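We use cookies to improve your visit. By continuing to browse you accept our cookie policy. [OK]

Carpet tiles over concrete – glue or loose lay?

mudeditz, 23 January 2013
Doing a 32 square metre rumpus room. The shop says full glue. My neighbour loose laid his in March and reckons it's fine. 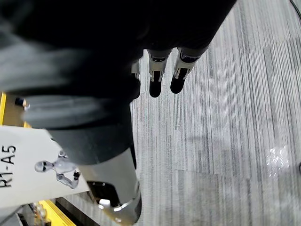
Does the slab need sealing first?
Tape some plastic down overnight and seal it if you find moisture underneath.

lodia
Loose lay is asking for trouble. Mine crept 17 mm at the doorway. Glue the lot.

Olteanu
Disagree. Tackifier on every third row is plenty, and you can still lift a tile if someone spills red wine. Full glue is a pig to get up later.

lodia
Only if you use the wrong glue.

skumimer
I'm with Olteanu. Grey stripe hides the joins well if you run it all one way – quarter turn looks busy.
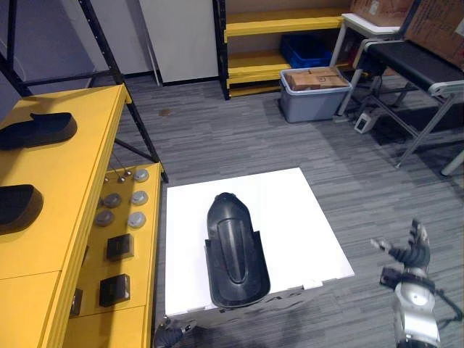 Grey stripe carpet, white board on top.

mudeditz
Thanks all. Going with tackifier and one direction.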